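Search the archive Go

Subject: Re: guest bathroom shelves, what stays out?
Date: August 4, 2019
From: Areti Kyriakidis
To: zurkville-homes list

Quick one between calls, sorry for typos.

Earlier message from the list:
> Could whoever did the Nustton bathroom say what you keep on the
> open shelves and what goes in the vanity? Ours has the same wall
> cabinet, mirror right, shelves left, and it looks like a drugstore.
> Also is the 24 inch vanity big enough or do we go wider?

OK so. Shelves first. Two shelves, that's all you get, so be mean about it. Tall thin stuff and the one tiny bottle up top, pump bottle and the purple one on the lower. Everything else goes behind the doors. Cloth folded on the back corner of the counter, right side, away from the faucet.

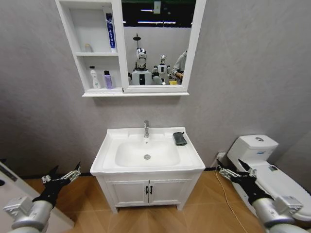 Panagiotou wrote back off list that two bottles on a shelf is fine for guests but no good for a family of five, and where do the toothbrushes go. Fair. Toothbrushes in a cup, cup in the vanity, top left. Or get a second cabinet, I'm not your mother.

Spray cans. Do not put them on the top shelf, people reach up without looking and over they go. Lower one, and leave a gap so you can get a hand in. Labels facing out, and wipe under the bottles when you do the sink.
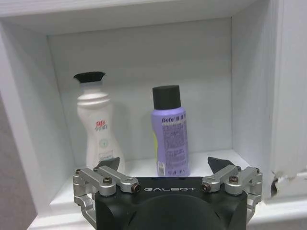
Chipped edges, while I'm at it. White filler, tiny amount, let it dry overnight, sand, then two thin coats of paint. One thick coat will sag, ask me how I know. I budget 150 for touch ups across the whole place and never spend it. If the edge is really crumbling then swap the panel, Clakow sells them cut to size but you have to call, the web form goes nowhere.

Vanity size. The 24 is plenty for guests. Wider one was going to be roughly 700 with the basin and you lose the floor space next to the toilet, wich you need for mopping. Keep the single lever faucet, much easier to wipe. Two small dark handles right at the middle of the doors, fine, but screw them in tight or they spin.

Wall color is just gray, textured. Don't have the name anymore. Goes ok with the wood color floor.

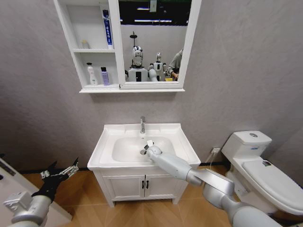
Areti, does the texture hold soap splashes? asks somebody on the digest, no name on it. Bit, yes. Soft brush and warm water, no bleach. The part behind the faucet gets it worst so I do that one every week and the rest whenever.

Still to sort: towel hook, bath mat, and whether the vanity needs a strip along the bottom to close the gap at the floor. I say no, you can get a duster under. Will send the parts list when I find teh folder.

Areti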